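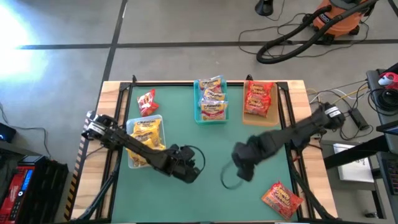
Ornville repair nights are back for December

Print this page | E-mail this page

Hi all, Emil Stöckli here from Tollgate, the little repair co-op on the Ornville side of the river. I'm supposed to write these in the third person but I never manage it, so you get me again!

Our free repair nights start up again in December, at 6 p.m. in the Mayrhofer building (use the side door, the front one sticks when it's cold). Bring a lamp, a toaster, a coat with a dead zipper, whatever you've been meaning to fix. We mended 835 things last winter and I think half of them were kettles. My favourite was a mantel clock that had been silent for years, and its owner cried a bit when it chimed, and then so did I.

We've got eight fixers signed up this time and a proper sewing corner, with five machines on loan from Joltotar, the fabric shop. They're also giving us thread in every colour I can name and a few I can't.

There's no charge, but if you'd like to chip in, we're trying to raise $2000 for new soldering irons and a better first aid kit. Coins in the jar are fine.

Please don't bring microwaves or anything with gas in it. We can't open those up safely and I hate saying no at the door. If your thing is too heavy to carry, take a picture of the label on the back and show us that first.

Local papers and radio are welcome to drop in and chat. Ask for me, I'll be the one near the biscuits.

Print this page | E-mail this page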